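4.2 Bin clearing with the Havimel kit

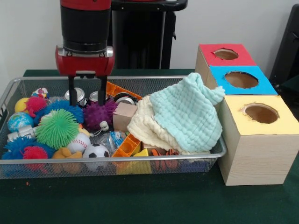
Figure 3. The gripper reaching into the wire-mesh basket during a bin clearing trial. The three boxes with round openings stand to the right of the basket.

We tested the Havimel picking kit as it is sold, with the supplier's default settings and no changes to the fingers. The kit comes from Vidlow and includes a two-finger gripper, a control unit and a one-year licence for the Betitz grasp planner. Our aim was to find out how much a small lab could do with it before writing any code of its own.

The bin clearing task used a mixed load in a single basket. We chose items that differ in stiffness, colour and surface: spiky rubbery balls, a baseball, metal cans, plastic grid pieces, a small cardboard box and knitted cloths (Figure 3). Items were left touching and overlapping. A pick was scored as a success if the item cleared the rim of the basket and was held until the arm reached its release point. Dropping an item back into the basket was a failure, as was lifting two items together, even when both were later released cleanly.

We ran 1,000 pick attempts with the Betitz planner and 504 with the Hwang planner, which Vidlow offers as a paid add-on. The lower number for Hwang reflects the length of our trial licence, which ran out in November. Of the 504 attempts, 486 ended in success. We do not report a matching rate for Betitz in this section, as the planner was updated partway through and the two versions are treated separately in Section 5.

Cloth was the hardest category for both planners. Where a cloth lay over other items, the planner often took the highest fold as the grasp point and the fingers closed on the cloth and whatever was under it. Lowering the approach speed did not help. Spiky balls gave little trouble, although the soft filaments sometimes caught on a neighbouring item and dragged it along. Upright cans were picked dependably when there was room for a finger on each side.

Set-up took one working day, most of it spent on calibration. The printed manual covers this step in two pages and leaves out the order in which the axes should be zeroed. Vidlow's support desk answered our question the next morning. We repeated the calibration after every 20 basket loads, and the colour threshold for the cloths had to be reset by hand each time.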